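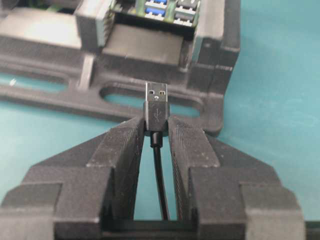
Does the Trasent insertion method need a force sensor at the wrist?
The published policy runs on camera input and joint positions alone. A wrist force sensor can be logged during training, but the policy does not read it.

We reviewed release 2 of Trasent, the learned connector-insertion package from Idbridge, on USB-A plugs and a single-board computer held in a printed fixture. The method splits the task in two: a coarse approach taken from demonstrations, then a short correction stage trained on deliberately misaligned starts. Our training set held 900 demonstrations. The correction stage added 3,000 offset samples, collected unattended overnight.

Over 90 evaluation trials per port, the correction stage cut missed insertions on every port. The remaining failures were mostly angular: the plug reached the opening tilted and the policy kept pushing. Trasent has no retry logic for this case, and the operator has to stop the arm. The older Chan controller backs off and tries again. It is slower, but we trust it more on boards we cannot afford to lose.
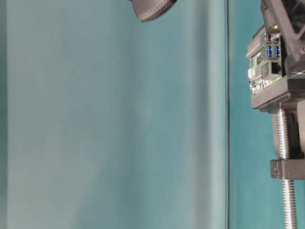 Board and bracket at the workspace, with the threaded rod below.

Setup is the weak part. Camera calibration must be repeated after any change to the mount, and the manual gives the procedure on page 714 of the combined Clustov reference, with no index entry. Logs are plain text and easy to parse. Training ran on one desktop GPU.

Recommended for labs that already have a demonstration pipeline. Others should wait for a release with tilt recovery.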